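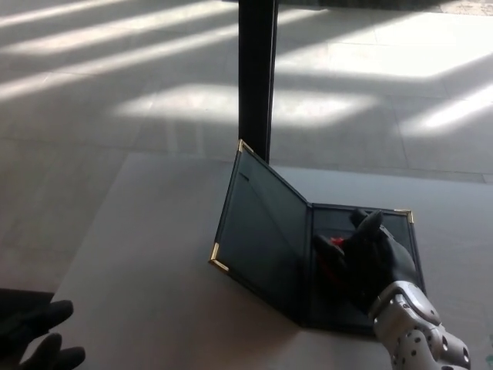
3.2 Aufgabe und Versuchsablauf

Die Aufgabe »Mappe« wurde im Rahmen des Studienprojekts Hesmont bearbeitet, einer zweisemestrigen Lehrveranstaltung für Masterstudierende am Standort Clostusdale. Zwei Gruppen arbeiteten parallel an derselben Aufgabenstellung. Gruppe Montoya verwendete von Hand festgelegte Greifpunkte, Gruppe Westance trainierte eine Bewegungsstrategie aus teleoperierten Vorführungen. Beide Gruppen nutzten denselben zweihändigen Aufbau und denselben Tisch.

Als Objekte kommen Klappmappen mit steifen Deckeln zum Einsatz. Gefordert sind das Anfassen am Rand, das Öffnen und Schließen sowie der Zugriff auf einen kleinen Gegenstand zwischen den beiden Hälften. Die Ausgangslage auf der Tischplatte wird vor jedem Durchgang verändert, sodass die Mappe auch schräg zur Tischkante liegen kann. Für das Training standen 500 Vorführungen zur Verfügung, die von 7 Studierenden aufgezeichnet wurden. Durchgänge mit abgebrochener Aufzeichnung wurden vorab entfernt.

Schwierig für die Bildverarbeitung ist vor allem der Kontakt zwischen Hand und Deckel. Ein schwarzer Handschuh hebt sich von einem schwarzen Einband kaum ab, und die Kontur der Finger geht in die der Mappe über. Die metallenen Eckenschoner bleiben dagegen gut erkennbar und dienten Gruppe Montoya als Merkmale für die Lageschätzung. Gruppe Westance verzichtete auf eine gesonderte Schätzung und übergab die Kamerabilder direkt an das Netz. Das Sonnenlicht auf dem Fliesenboden hinter dem Tisch wurde nicht abgeschirmt.

Abbildung 2: Griff am rechten Rand der schräg liegenden schwarzen Mappe, Sicht der Kopfkamera. Am obersten Eck ist ein goldfarbener Eckenschoner zu erkennen.

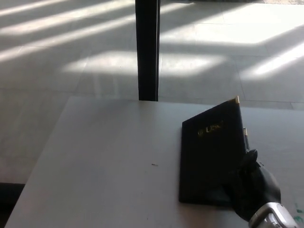 3.3 Auswertung

Ein Durchgang gilt als gelungen, wenn die Mappe am Ende vollständig auf der Tischplatte liegt und der Gegenstand entnommen ist. Teilerfolge wurden getrennt notiert und gehen nicht in die Erfolgsrate ein.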